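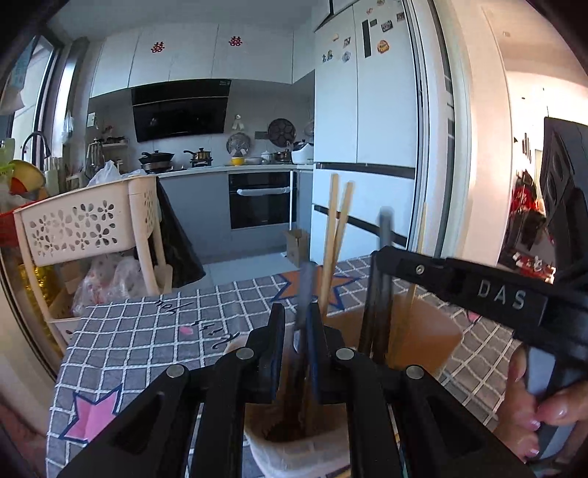
Hand-held gripper with open jaws at a holder of chopsticks.

Wenik Pivot Kit 2245
Replacement pivot screws and washers for two-finger hand-held grippers

Part number: 2245
Supplied by: Derberg
Status: in stock, revised version only
Page updated: 20 Jun 2019

Please read the fault notice on this page before ordering or fitting. Kits sold before the revision must not be used.

What the kit is for

Kit 2245 replaces the screws that the two jaws of a hand-held gripper turn on. These screws carry the whole load every time the trigger is pulled. On a gripper that is used all day for picking up small household objects, they wear faster than any other metal part, and they should be treated as a service item.

The kit fits Wenik hand-held grippers with the wide jaw base. It does not fit the narrow base, and it does not fit the arm-mounted version, which turns on a pressed shaft and has to come back to us for service.

Fault notice: screws backing out under use

In December we began to get grippers back with one jaw sitting lower than the other. In each case a pivot screw had worked its way out by one or two turns. The jaw still opened and closed, and the person holding it often noticed nothing apart from a poorer grip on thin objects such as chopsticks and spoon handles.

We sent out 237 kits from the affected batch. By the time of this update 73 of them had been returned or reported as faulty. In 13 cases the screw had come all the way out and the jaw had swung sideways when the trigger was pulled. One user at Sarkia had a fingertip pinched between the jaw and the handle frame. The skin was bruised and not broken, but the jaw edge is hard and it could have been worse.

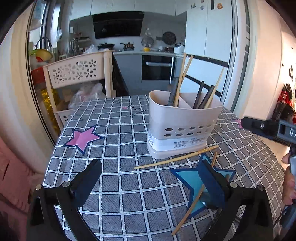

The cause was the thread lock. The screws in that batch were supplied with a dry patch of locking compound that had been applied too far up the thread, above the part that engages with the jaw base. The screw felt tight when it was fitted. After some hours of opening and closing there was nothing holding it except friction, and the movement of the jaw turned it a little each time.

Vlasta Kolev in our workshop took apart every returned gripper and found the same thing in all of them: clean metal in the lower thread and a ring of unused compound under the screw head. The screws themselves were the right size and the right grade. We have changed the supplier of the coating and now check each bag before it is sealed.

How to tell which version you have

Look at the screw before you fit it. On the revised version the locking patch is blue and starts at the tip. On the old version the patch is clear and sits close to the head. If the screws are already fitted, take one out. You can't tell from the head.

The bag label is also different. Revised kits have the letter R after the part number. If you no longer have the bag, go by the color of the patch.

Signs of a loose pivot

Stop using the gripper and check the screws if any of these apply:

One pad touches before the other along its edge.
The jaw clicks when you reverse the trigger.
Thin objects roll or twist out of the grip when they held well before.
A screw head stands higher than the one next to it.
You can rock the jaw up and down by hand with the trigger released.

Rocking the jaw is the most useful check and takes a few seconds. Hold the gripper by the handle, take the jaw near its base and push it up and down – sideways play is normal, up and down play is not. Keep your other hand off the trigger while you do this.

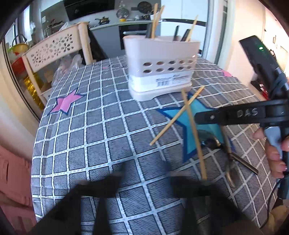
Where two or more grippers are used at the same table, check all of them, including any that seem fine. Several of the reports came from sites that had found one loose screw, fixed it and then lost a second gripper within the week. Kits from one bag were usually spread over more than one tool.

Fitting the revised kit

Disconnect power first if your gripper has a powered jaw or a powered sensor mount. Remove one jaw at a time so that the springs stay seated.

Clean the old compound out of the threaded holes with a nylon brush. Do not use oil. Any oil left in the hole will stop the new patch from setting, and you will be back where you started.

Put one washer under each head with the flat side down. Turn the screw in by hand until the washer is held, then tighten with the short key in the kit. Don't use a power driver. Leave the gripper overnight before use. The patch sets slowly and a screw that is worked too early will move.

After the first full day, do the rocking check again. After that, once a week is enough for normal use.

Used screws must not be refitted. The locking patch works once.

Working safely until your kit arrives

A gripper with a clear-patch screw should be taken out of use, even if it feels tight. Put a tag on it and keep it apart from the others. We know this is a nuisance for people in the middle of a job, and we will lend a tool where we have one on the shelf.

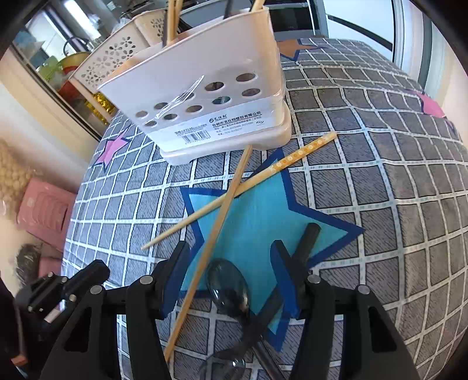
Keep fingers behind the handle guard on any gripper whose screws have not been checked yet. Don't reach between the jaws to free an object that has jammed. Let go of the trigger, put the tool down and pull the object out from the side. Metal cutlery is the worst for this, as a spoon or a pair of tongs can wedge across the pads and push one jaw outward.

Exchange

Kits from the affected batch are exchanged free of charge. You don't need a receipt. Send the screws back in any small bag, fitted or unused, with your return address. If a jaw base has been damaged by a screw that came out, send the whole gripper and we will replace the base as well.

Customers who bought through Omerović should write to us directly. They have passed on their order list, but some of the addresses on it are old.

Kit contents

Pivot screws with blue locking patch
Flat washers
Short hex key
Nylon cleaning brush
Printed fitting sheet, same text as on this page

Questions about the fault or the exchange: Snežana Tomić, service desk, Derberg. Please give the part number and say whether the patch on your screws is blue or clear.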